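6.3 Recovering from an arm stop near the table (fault 112)

The Derklow controller raises fault 112 when either arm reports a position error during a simulated run. Both arms hold their last commanded pose - the grippers do not open.

Left arm raised at the table, right gripper low:
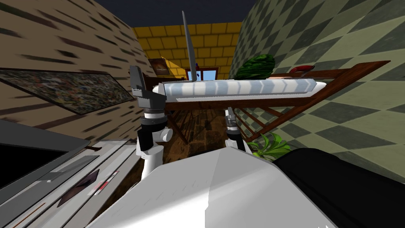
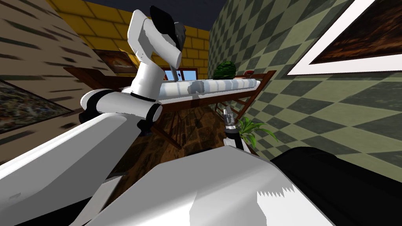

Clearing the fault

1. Pause the run. Do not reset the world.
2. Open the joint log and find the first entry marked 112. Ignore any 111 that follows it.
3. Set joint speed to 12 percent.
4. Back the left arm away from the table, then lower the elbow.
5. Clear the fault and resume.

CAUTION: Do not return speed to 100 percent until both arms report home.

Note: If 112 recurs, reload the Fuslow collision file.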